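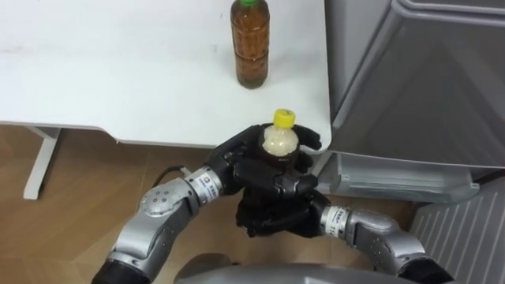

Bottled tea on a white table. The standing bottle has a green cap and a ribbed plastic body.

Bottled tea is brewed tea that is sold ready to drink in a closed bottle, most often of clear plastic. It belongs to the larger group of ready-to-drink teas, together with canned tea and tea in cartons. The drink can be sweetened or unsweetened, and it is made from green, black, oolong or roasted tea, or from grains such as barley, which contain no tea leaf but are usually sold on the same shelf.

Color and appearance

The color depends on the leaf and on how strong it was brewed. Green tea gives a yellow to light green liquid, while roasted, oolong and black teas go from amber to dark brown. A ribbed bottle makes the color look uneven from outside, with lighter and darker bands, even when the liquid has one color everywhere.

Fine particles can collect at the bottom of some teas during storage. They come from the leaf and are normally harmless. Producers often print on the label that the bottle should be shaken lightly before drinking. Cloudy tea is a different matter: black tea can become cloudy in the refrigerator when some of its natural substances join together in the cold, and it becomes clear again when it is warmed. Cloudiness in a bottle that was open for several days can also be a sign of spoiling.

Production

The leaves are brewed in hot water in large tanks and then removed. The liquid is filtered, cooled and adjusted with water to the wanted strength. Vitamin C is commonly added to slow down the change of color and taste. In hot filling, the tea goes into the bottle while it is still hot, the bottle is closed, and the heat of the tea also treats the inside of the bottle and the cap. In cold aseptic filling, the tea is heated and cooled first and is then filled in a sterile room. The second method permits a thinner bottle, but the equipment is more expensive.

The bottle

Most bottles are made of polyethylene terephthalate (PET). The ribs and panels in the wall are not only decoration – they make the thin plastic stiffer and give a better grip to the hand. In hot-filled bottles, panels also take up the small change of volume when the tea cools down. Because tea has no gas pressure, the bottle does not need the rounded, feet-like base of soft drink bottles and can have a flatter one.

Caps are made of a different plastic, and their color is chosen by the producer. Green is frequent, but it is not a reliable sign of green tea, and the label should be read.

Regional example

In Kururow, bottled tea was first sold by the company Gornus, which filled 1,000 bottles in its first August from a former syrup workshop. The early product was a sweet black tea with lemon. An unsweetened roasted tea followed under the name Tikden, and it had 16 sales points in the town before it was offered elsewhere. The local food writer Mirko Marino described it as "tea for people who forgot their thermos". The competitor Echevarría sold a similar tea in glass bottles, and later changed to plastic.

Storage and serving

Unopened bottles are kept at room temperature, away from direct sun. After opening, the tea should be kept cold and finished in a short time, especially if somebody drank directly from the bottle. Ordinary bottles should not be heated in a microwave oven or frozen when full. For warm serving, the tea is poured into a pot or a cup first.

See also

Iced tea
Barley tea
Screw cap
PET bottle recycling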